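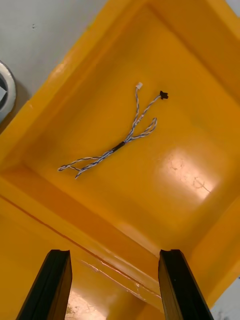
Grasp planner picks the wrong point on branched harnesses

okonkwo_o
Wrist camera, yellow bin, one harness at a time. Dokent segments the wires fine, but the grasp ranker keeps scoring the loose loops at the end above the black sleeve at the junction. Trained on 3,902 labelled frames. Weights or labels?

tarn373
Labels. If your annotators marked any wire pixel as graspable, the ranker has no reason to prefer the junction.

pelletbox
Disagree. Check glare first. A bright patch on a glossy bin floor puts holes in the depth map, and the ranker falls back to whatever has clean depth. Mask saturated pixels and rerun.

okonkwo_o
Masked them. Depth is cleaner, ranking unchanged on 373 of 400 test frames.

tarn373
So, labels.

pelletbox
Or the approach cost. With the fingers that far open, the planner may be rejecting the sleeve on rim clearance before it gets scored. Log the rejects — Mindel drops them silently by default.

okonkwo_o
Rejects logged. The sleeve gets scored and comes second. Relabelling junctions as their own class.

— Osaze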